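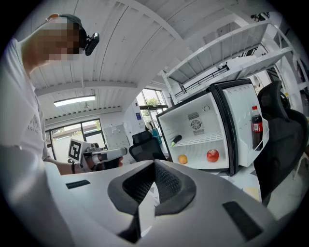 Overnight train or early bus to Zaltach?

pellwood
Going to Zaltach in January with my sister. We land in Drusholm in the evening and have to be at the guesthouse by noon the next day, when the owner leaves for work. The choices seem to be the overnight train or a cheap room near the station and the early bus. The train is 37 more for the two of us once you add berths, but it saves the room. Has anyone done both? We don't have a car and neither of us wants to drive mountain roads in winter anyway.

kitsonr
Train, every time. I've done it in winter twice and slept fine both times. Get the lower berths if they're still open. The upper ones are hot because the heater vents into the ceiling and you can't turn it down from inside the compartment. Bring water. The snack trolley stops after Langat and doesn't come back until morning.

mudlark_b
I'd say the opposite. The train sits at Langat for most of an hour while they swap the engine, and they do a ticket check right after it gets going again. So you're awake at 2 a.m. whether you like it or not. The bus is dull but it's daylight, you see the valley, and you get to Zaltach at 10:40. Plenty of time for noon.

kitsonr
The ticket check was before Langat both times I rode. Maybe they changed it. And the 10:40 arrival is the timetable, not what happens in January. The pass road gets closed for plowing and the bus just waits at the bottom.

mudlark_b
I rode it last January and it was nine minutes late. One trip, I know, but you're going on two.

Aleksandra Domański
I take this route for work, so I've done it both ways more often than I'd like. A few things that might help.

The ticket check moves around. It depends on which crew is on. If you hand your tickets to the attendant when you board, they usually leave you alone for the rest of the night. Ask, because they don't all offer.

The bus goes from the stop behind the post office in Drusholm. The one in front of the station has the same number on the sign and is the local. I have watched people get on the wrong one with all their luggage.

In January I take the train out and the bus back. Going out I have somewhere to be in the morning. Coming back I don't care if I'm late.

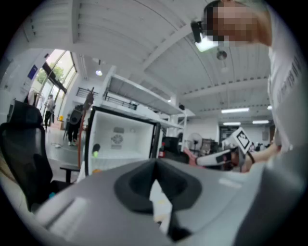
One more thing on berths – the six-berth compartments are the only ones left on weeknights, and if you book two places you will be sharing. On Fridays they add a car with doubles. It costs more than what you quoted, so check which one your price was for.

pellwood
Thanks, that's really useful. I looked again and my price was for the six-berth. We'd be traveling on a Wednesday so I guess that means sharing. I don't mind but my sister is a light sleeper.

kitsonr
Earplugs. I still say train.

tansy_and_co
Nobody has mentioned Grosmont. You can take the evening regional as far as Grosmont, sleep there, and get the 8:15 to Zaltach, which is already over the worst part of the road. There's a plain hotel across from the station with breakfast from 6. We did that with my mother and she was happy with it.

mudlark_b
That works if your flight is on time. The last regional leaves Drusholm pretty early. What time do you land?

pellwood
7:20 p.m., carry-on only.

tansy_and_co
Then no, you'd miss it. Sorry. It was 7:50 from the main station when we went and the airport is too far out.

Aleksandra Domański
It's still 7:50. I'd book the train and ask for places 1 and 2 in the compartment. Those are the lower ones, and the booking site lets you pick if you click on the small seat plan and not the big button.

pellwood
Found the seat plan. 1 was taken, so I got 2 and 4. Is 4 a middle or an upper?

kitsonr
Middle. You'll be OK there, just can't sit up straight.

mudlark_b
Take the bus back at least. Left side for the view.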